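Print | E-mail this page

Safe distance and "good practice" for a humanoid picking from shelves?
Posted by Forkero in December

We're writing house rules for a two-armed walking robot that collects small items from a cubby shelf into a basket. The vendor's packet says 300 mm of clearance is "in line with good practice" and leaves it there. Whose practice? I asked for the standard and got a brochure. My draft rules so far: one hand holds the basket and the other picks, no person within reach of either arm, and the basket gets lifted by its handle or rim, never from below.

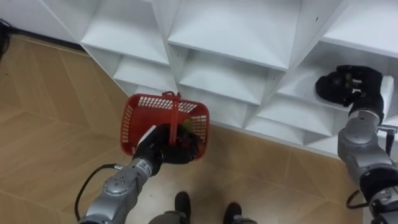
Oveo wondered whether a rule about which hand does what belongs in a safety document at all, and I didn't have a good reply. I'd like to know what other people put on paper, and whether 300 mm means anything.

Marino
Posted at 9:40 a.m.

It means somebody liked the number. A clearance figure without a speed, a payload and a stopping distance next to it is decoration. The industrial arm standards everyone quotes were written for machines bolted to the floor. Cut the power to one of those and it stays put. A walking robot can come down on whatever is beside it, so I'd start with its full height plus arm reach and let the vendor argue you down with test results.

I'd also want these written out:

- Overhead support checked before each session, by a person who signs for it.
- Cables on the floor get a marked route, and feet stay out of it. "Be mindful of cables" is what ours said for months, and you can guess how well that was followed.
- Stop button within reach of someone who has no other job.
- Shelf tested for tipping with a sideways pull at the top row.
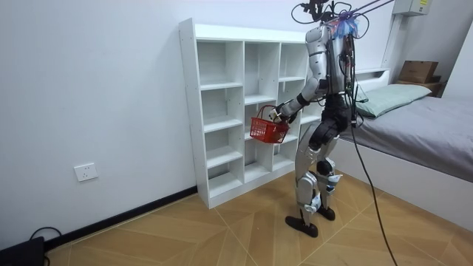 Does a light basket need its own weight limit? It does, and the limit should cover the basket and contents together, at full arm extension. Ours is 400 g. We picked it after 3 runs, so I wouldn't call it science either.

Drundana
Posted at 2:15 p.m.

just follow the manual, they test this stuff. we keep 100 cm and never had a problem

Marino
Posted at 2:50 p.m.

"Never had a problem" over how many hours, and did anyone write down the near misses? Forkero, Oveo has a point about the hands. Move that rule to the work instruction and keep the safety sheet to one page. Then ask the vendor for the stopping test, with the date and the load used. If they send another brochure, put that in your file too.

Print | E-mail this page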